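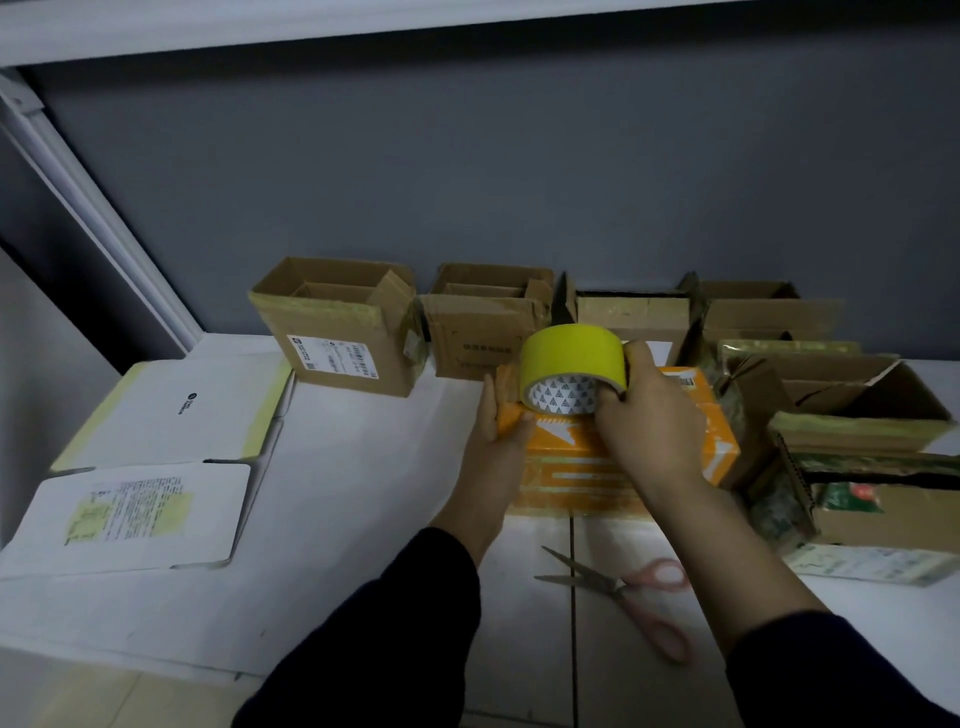

Should small shops stop offering free returns?

Most of them should, and the sooner they say so the better.

I run the post counter in Berkport three days a week, so I see the far end of this. Friday, just before closing. A queue to the door, and nearly everyone in it sending something back. Shoes in two sizes. A lamp that was the wrong sort of white. A coat somebody wore to a wedding, I'd bet my lunch on it.

None of them paying. That's the bit that gets me. The label says free and so it feels free, like tap water in a café. But somebody pays the van and the fuel, and somebody has to open the thing up and check the buttons and steam it and put it back on a shelf, if it goes back on a shelf at all. At the big end that somebody is a spreadsheet. At the small end it's Geetha Joseph.

Geetha sells knitwear under the name Gelus, out of two rooms over the dry cleaner's. Last November she sent out 200 jumpers and got 40 back. Fine, you might think, one in five, people have got to try things on. Well, she paid postage on every one of those twice. Her margin on a jumper is not big. She told me she'd worked out what the returns had cost her and then wished she hadnt.

Why offer it then? Because the big lot do. Customers have been trained, and I include me. I once ordered 3 pairs of the same trousers from Rilten knowing full well two were going back. Didn't think twice. Would never have done that in a shop with a person stood there watching me.

The usual answer is that charging drives people off. Some, yes. Geetha brought in a flat fee after Christmas, a couple of quid, and orders dipped for a bit. Then they came back up, more or less. What didn't come back up was the returns. People started emailing first. Is it long in the arm, does it itch. Proper questions, the sort you'd ask over a counter.

And I know the other side. If you can't get to a shop, or you're a size nobody stocks, sending back is how you shop. My sister's feet are a nightmare. So no fee if it's faulty, no fee if the size chart was rubbish, and a bit of give for anyone who rings up and explains. A small seller can do that. It is about teh only thing they can do better than the giants.

What I'd really like is for the word free to go. Call it "returns included" and print what it adds to the price. Nugroho, the bag people, already put theirs on the receipt, one line at the bottom. I read it and kept the bag.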